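Ticket 572 - Prarnness web chat - cam window black after "next"
Opened by: Hanyu Xiong
Status: open, priority normal
Site: Trunerthorpe (text + video rooms)

23 Dec 2025

User reports in the Interests room: video fine on first match, click Next, partner's window goes black, sound still ok. Text chat keeps working. 351 reports with the same wording in the queue, merged all into this one.

Tried so far:
- cleared cache, no change
- other browser, same
- turned off noise filter, same
- logged out + in again, works for one match then black agian

Server log shows "stream attach timeout 108" every time. Never in text only rooms. Fröhlich relay looks normal, Flellilden relay has 75 stuck sessions. Restarted Flellilden, sessions dropped to zero, black window back on the second Next.

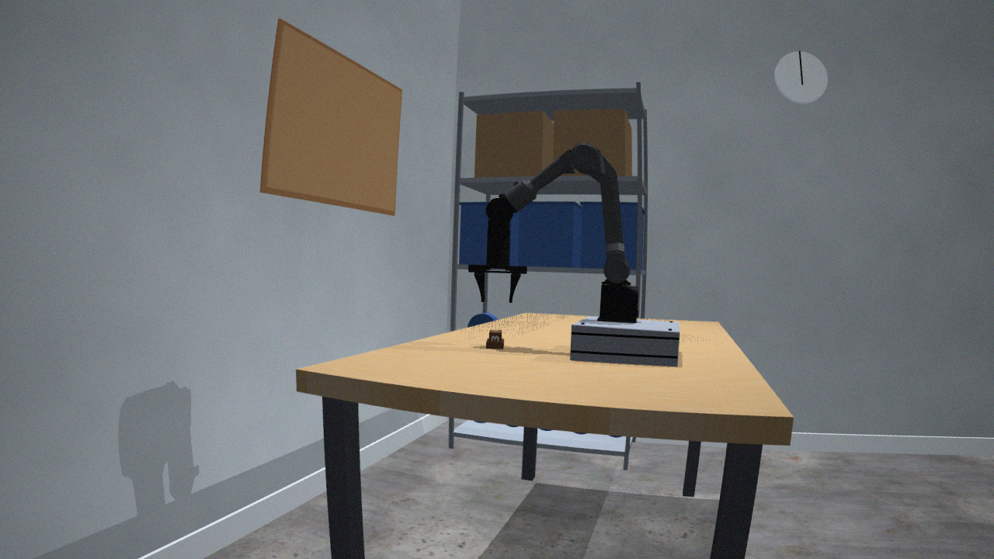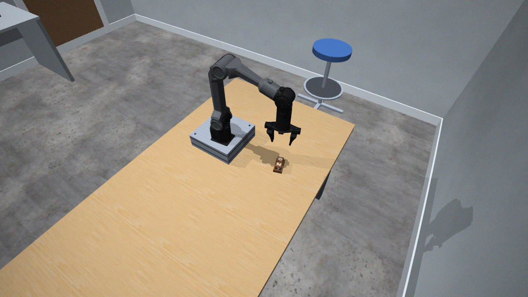

Robot arm on the wood table, both of these.
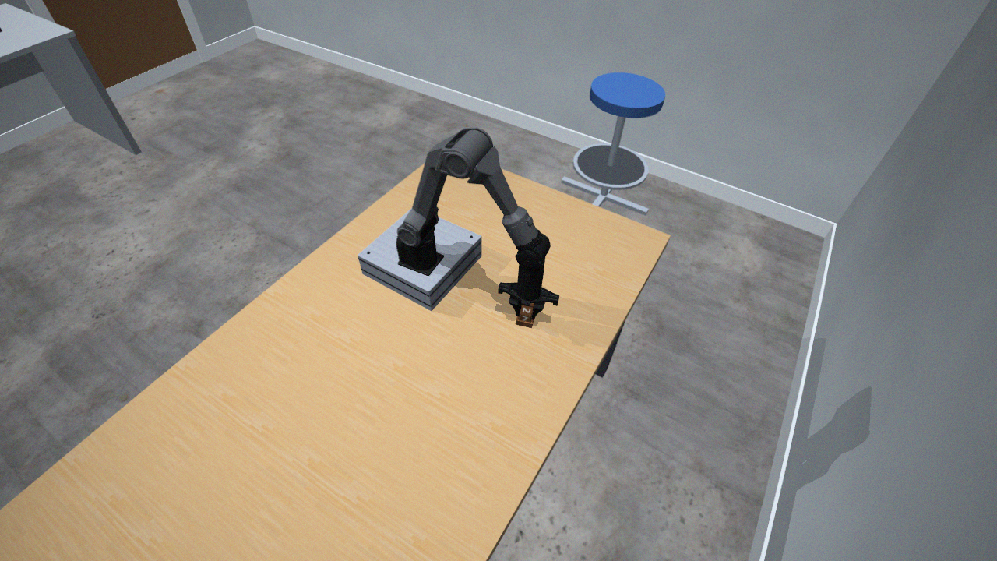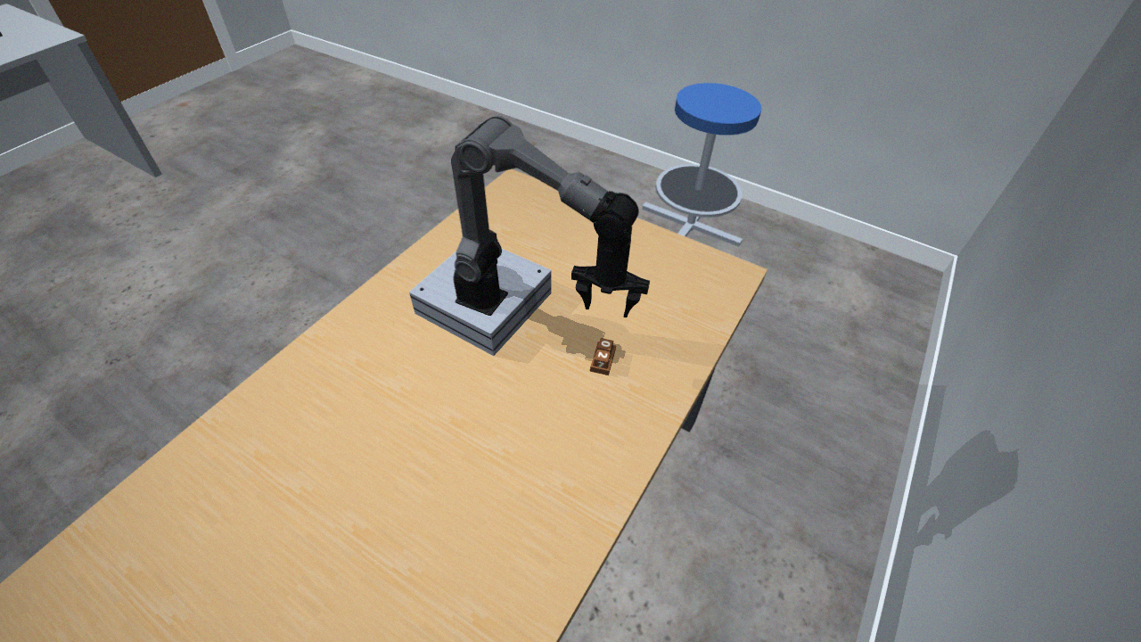

Swapped relay order in config, Fröhlich first. Ten clicks on Next, no black window. Put it back, black on the third. So its the relay and not the player, pretty sure.

Also seen, maybe seperate: the "partner is typing" note stays up after they leave. Was in the May build too. Own ticket pls, don't mix.

To do
- leave Fröhlich first overnight
- ask relay team for the Flellilden attach logs, full ones, last batch was cut short
- canned reply for users: reload page, pick room again, no need to make new account
- someone check mobile, only did desktop

Reply from relay team: got it, attach logs coming tomorrow morning. Don't restart Flellilden again before then, it wipes them.

HX: ok, leaving it alone. Canned reply is live. Ticket stays open.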